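Ticket 529: Label printer at Clemumstead drops off the network after idle
Status: Closed, workaround in place 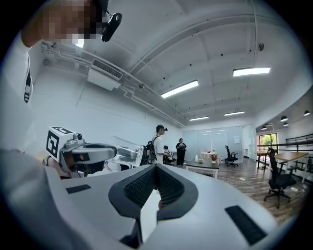

Attachment 1: gripper, seen from close up.

Reported problem
Printer in the Clemumstead stockroom stops accepting jobs overnight. Jobs sent from the Valum order client sit in the queue as "sending" and never fail. Power cycling the printer clears it. First seen in October, after the switch in that room was replaced.

Environment
Valum client, current release, on two desktops. Print server at Marnovham. Printer on DHCP, wired, port 18 on the new switch.

Log
8:10 a.m. Printer does not answer ping from the server. Panel shows Ready. Link light on.
8:25 a.m. Pulled the network cable and put it back. Printer answered within 5 seconds. Queue drained, 23 labels, two of them duplicates.
9:40 a.m. Swapped the patch cable. No change expected, ruling it out.
10:15 a.m. Checked the lease table. Address had been handed to a Castillo handheld scanner while the printer was asleep. Printer kept using the old address after waking.
10:30 a.m. Added a reservation for the printer. Restarted it. Correct address on the config label.
1:50 p.m. Left idle for three hours. Ping fine, test label fine.
Next morning: unreachable again. Address conflict gone, so there is a second fault.
8:35 a.m. Energy saving was enabled on port 18. Turned it off for that port only.

Result
No drops over the following two weeks. The reservation stays. Sleep timer on the printer left at the default.

Open items
Valum still shows "sending" with no timeout when the printer is unreachable. Raised separately.
Marnovham has the same switch model. Check energy saving there before moving any printers over.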